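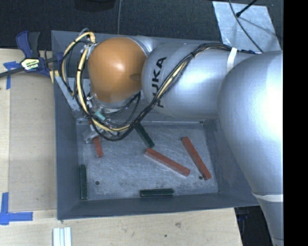 Segundo Mosquera
Check the baud rate before you blame the controller. If the menu on the dome opens and the pan does nothing, the address is fine and you're losing bytes somewhere.

lotgate_dan
The menu doesn't open either. I should have put more in my first post. Setup is a Bedoya keyboard controller, one twisted pair out to the parking lot, four domes on it. Domes 1 and 2 work. Domes 3 and 4 give video and nothing else. No pan, no tilt, no zoom, no presets. All four are set to Pelco D at 2400.

Segundo Mosquera
How is the pair run? One dome to the next, or all four back to a box?

lotgate_dan
Bit of both. 1 and 2 are daisy chained along the fence. Then there's a junction box by the gate where it splits, one leg to 3 and one leg to 4.

pelcod_fan
That split is your problem. RS-485 wants a single line with a resistor at each end. You've built a star. Put a data distributor in the junction box and give each leg its own output.

Cristian Yupanqui
I don't agree that it has to be the split. I look after 17 domes at the Tundelcombe site and half of them are on legs off a box with no distributor. At 2400 baud a short leg makes very little difference. How long are the legs?

lotgate_dan
233 feet to dome 3 and 91 feet to dome 4, going by the marks on the cable jacket. Controller to the gate box is under 600.

Cristian Yupanqui
Then I would look at something else first. Open the gate box and check the polarity on both legs. Bedoya labels the terminals A and B, and the Lestska domes label them plus and minus, and they don't line up the way you'd expect. It's an easy one to get wrong.

pelcod_fan
He says 1 and 2 work, so the polarity is right.

Cristian Yupanqui
Right at 1 and 2. The legs were landed separately. Different box, maybe a different day.

wrenchnine
Are all four domes the same model? Asking because I had a mixed lot where two of them numbered addresses from 0 and two from 1. Looked like dead domes. Calling camera 4 on the keyboard did nothing and calling camera 3 moved number 4.

lotgate_dan
1 and 2 are older Dornholm units. 3 and 4 are the Lestska ones that went in this March. I tried calling addresses 1 through 10 and got nothing from either of the new ones.

Segundo Mosquera
Different make makes me lean toward Cristian's idea. Also look at the DIP switches with the power off and then power up again. A lot of domes only read the switches at boot. If somebody changed them live, the dome is still running on whatever it had before.

pelcod_fan
I still say you're going to have trouble with that star even if it works today. It'll go when the weather gets wet or when you add a fifth dome.

Cristian Yupanqui
Ours have been up six years. I'm not saying it's the right way to wire it. I'm saying it isn't what stops a dome from answering at all. Reflections give you missed stops and presets that sometimes don't call. They don't usually give you zero.

pelcod_fan
Usually. I've seen zero.

wrenchnine
Do you have a meter? With the line idle, measure between the two data terminals at dome 1 and then at dome 3, with the red lead on the terminal you believe is plus. Same sign at both is what you want. If it flips, you've found it.

lotgate_dan
I have a meter. Will go out when the lot clears, the lift blocks two rows.

lotgate_dan
OK, went up at 6:30. At dome 1 I get 0.21 volts. At dome 3 I get minus 0.20. Didn't get to dome 4, but I opened the gate box and both legs are landed with the colors the same way round, so I'd guess it's the same there.

Cristian Yupanqui
Swap the pair at dome 3 only and leave the box alone. Power cycle it and try the keyboard.

lotgate_dan
Dome 3 moves. Menu opens, zoom works, presets save. I swapped dome 4 as well and it does the same. Thanks all.

One thing left. Dome 4 keeps panning for a second or so after I let go of the stick. Not every time. Maybe one in five.

pelcod_fan
That's a missed stop command. See my first post.

Segundo Mosquera
He's right on that one. Where are your terminating resistors?

lotgate_dan
Switch is on at dome 2 and on at dome 4. Off at the others.

Segundo Mosquera
Dome 2 is in the middle of the line now, so turn it off. You want one at the controller and one at the far end. With the split, the far end is dome 3, the longer leg. Try it on at 3, off at 2 and off at 4, and see if the overrun goes away.

pelcod_fan
Or buy the distributor and stop guessing. They're cheap next to another lift rental.

wrenchnine
Moving a switch costs nothing if the lift is still there. I'd try that first. If you do buy one, get the kind with isolated outputs, with fence power out there you'll want it.

lotgate_dan
Lift goes back at noon tomorrow so I'll move the switches in the morning. I've priced a distributor too, 103 dollars with the power supply. If the switches don't fix it I can fit that from a ladder, the gate box is only at head height.

Cristian Yupanqui
Write the polarity on a tag inside the box while you're in there.

lotgate_dan
Already did, with the addresses. Switches are moved now. Dome 4 overran once in a couple dozen tries this morning. Ordered the distributor.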